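August 7, 2020. Plirnville, dish return station, cell 3

Ran 383 simulated picks on tipped mugs with the Prollitz model. Cycle limit stays at 34 s. Rim grasp only, one finger inside the lip and one outside. Handle grasps disabled until Grinex sends the new finger drawings.
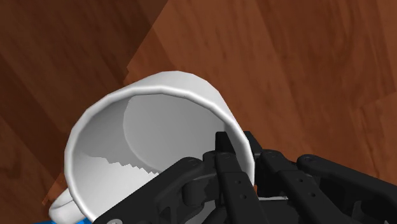
Sim view, mug on its side, rim pinch, handle to lower left.

Staffing: the sorting post goes from two people per shift to one. Brândușa Grecu wants the second person moved to inspection and rack loading, with 80 hours of training before the change. Agreed. Operators asked who clears a jam when the line lead is on break. Not covered in the May procedure. I will draft a paragraph.

Still open: chipped rims. Sorters find them by touch and the cell has no check for it. Ask Roman site how they handle it.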